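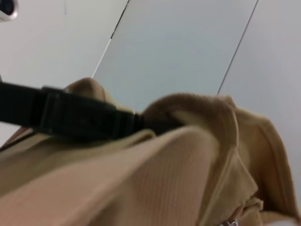 Home Tutorials Notes Downloads

How to score a two-arm cloth policy without fooling yourself
September 3, 2025
By the Clirnura notes desk

Cloth is where good success rates go to die. A policy that stacks blocks all afternoon will meet one crumpled heap of fabric and develop a personality. If you are training on soft things with straps attached, you need a way of scoring that says which bit went wrong. We use a stage score, and you can set it up in an afternoon.

1. Write the stages down before you train anything.
We have 5: reach, first grip, second grip, spread, release. Each gets a one-line pass rule that a tired person can apply. "Second grip" passes when both grippers hold fabric and neither has let go by the next stage. Our first rule said "a good hold", and we argued over it for most of May.

2. Collect your demonstrations, then throw some out.
We recorded 266 by hand and kept 200. Out went the ones where the operator changed their mind halfway. A policy will learn dithering faster than it learns anything else.

3. Decide what a strap is.
Sounds silly. Do it anyway. In our first Stukum run a grip on the strap counted as a grip on the cloth, and the policy found this out before we did. It became very good at lifting straps. Now a strap-only hold fails the grip stages, and scores went down by a healthy amount.

4. Keep the wrist views in.
Pressed up against fabric, a wrist camera sees little besides folds, and it is tempting to drop it and save the memory. Train once with and once without before you decide. With the Heven arms the head view alone did fine on reach and badly on second grip, where a gripper or a fold tends to be in the way.

5. Start every trial from a real mess.
Pick the item up, drop it, leave it. Do not tidy. If you catch yourself turning the opening towards the robot, drop it again. 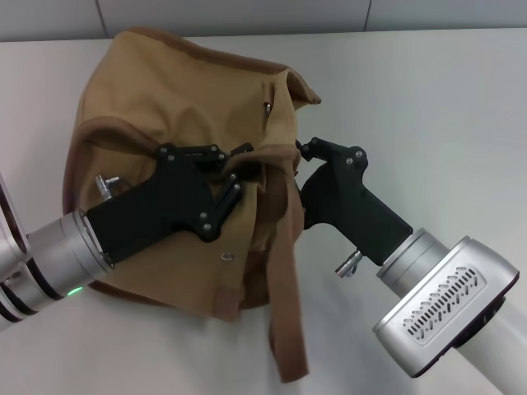

A reader at Beaudoin wrote in to say that dropping is not as random as we make out, as the same hand from the same height gives much the same heap every time. They swap the person who drops between trials, and their spread stage got a good deal worse once they did. Fair point, and annoying. We have added it to our own sheet.

6. Report the stages, then the total.
We run 42 trials per policy and print a pass rate for each stage, counting only the trials that reached it. A single number at the end hides a policy that grips beautifully and never lets go. We had one of those. It looked fine in the total until someone read the release column.

If your rates at reach are poor, stop there and check your camera calibration before touching the learning rate. The scoring sheet is under Downloads, along with the older version, which you should not use.

Contact | Copyright Clirnura | Back to top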